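Home Stories Serials About Search Contact

Search this site Go Enter keywords

The Good Trays

My aunt Brynhildur Hviid ran a canteen for most of her life, and when she gave it up she gave it to me, along with the keys, a biscuit tin of receipts and a cough she said I'd be getting by March. I'd been a piano tuner's assistant. I could make toast. But I said yes, because you did say yes to Brynhildur, and on the first morning I stood in the kitchen in my good shoes and looked at all that steel.

There was such a lot of it! Brynhildur didn't trust anything she couldn't boil. She had bought the lot from Egilsson, who had cleared out a ferry company down at the harbour, and she was still pleased with the price. It had cost her 496 and a smoked leg of lamb, and Egilsson had come back twice to ask for more lamb.

"Start with the handles," she told me over the phone. "People wash the part the food goes in and never the part the hand goes on."

So I started with the handles. I filled the sink until my glasses steamed over, rolled up my sleeves and went at the first one with the soft side of the sponge, round the bend and along the bar and into that thin little groove where the rim meets the flat bit, which is where everything ends up living.
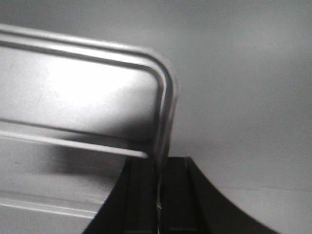
I did the groove with a toothbrush in the end. It took most of the morning (there was a radio play on, something about a lighthouse, and I kept stopping to hear who'd done it) and when I'd got that one right I was so proud that I rang her back.

"One," she said.

"It's very clean, though."

"There are 126 people coming to lunch on Monday, and you have cleaned one handle."

I should explain about Monday. The canteen fed the Janstead works, across the yard, and Janstead had just merged with Civura, who made something similar but in a different colour. The two lots of workers had never eaten together. Civura people brought sandwiches and had opinions about soup. Janstead people had been eating Brynhildur's soup for so long that they'd stopped having opinions about anything. Monday was to be the first lunch, and somebody in an office had decided it ought to be a nice one.

I'd got as far as the second handle when Lærke Steinarsdóttir walked in through the yard door without knocking. She was tall and wet from the rain and she had a Civura jacket on, with a hood.

"Are you the soup?" she said.

"I'm the niece."

"I've come to look at the trays. My lot want to know if they're the kind with the lip."

I had no idea what kind they were. I dried my hands and we went to look together, and they were the kind with the lip, a good thick rounded one, and Lærke ran her thumb all the way round the corner of the top one and nodded as if I'd passed something.

"We had flat ones at the old place," she said. "You'd get to your table and your peas would be behind you."

I laughed, and then saw that she was quite serious, and that peas had mattered to her for years. She took off the jacket and hung it on the oven door. Then she picked up a tea towel – my last dry one – and said she had until two o'clock, and was I going to wash or stand there?

We did trays until the light went yellow. She dried the way some people deal cards. She told me about the Ralus, an old delivery van she was mending in her mother's garage, which had a belt that slipped and a door that only opened for left-handed people, and I told her about tuning, and how the low strings shiver in your teeth before you hear them. Two o'clock came and went. She didn't mention it, so I didn't either.

"What's the soup going to be?" she asked, when we were nearly at the bottom of the pile.

"Brynhildur left me a recipe."

"Can I see?"

I got it out of the biscuit tin. It was written on the back of a receipt and it said, in full, *Onions. Then more. Don't let them hurry you.*

Lærke read it twice and turned it over to see if there was anything else. There was a price for a mop.

"Right," she said, and put her jacket back on. "I'll get onions. How many?"

"I don't know. More?"

She went off across the yard with her hood up, and I stayed and wiped the last tray, paying attention to the corners, and then the ridges across the bottom, which hold on to water if you let them.

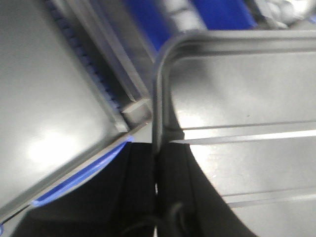

Monday

She'd bought 103 onions. She had counted them into the sacks herself, and she put them down on the kitchen floor at six in the morning and asked where I kept the knives.

Contact | Copyright | Back to top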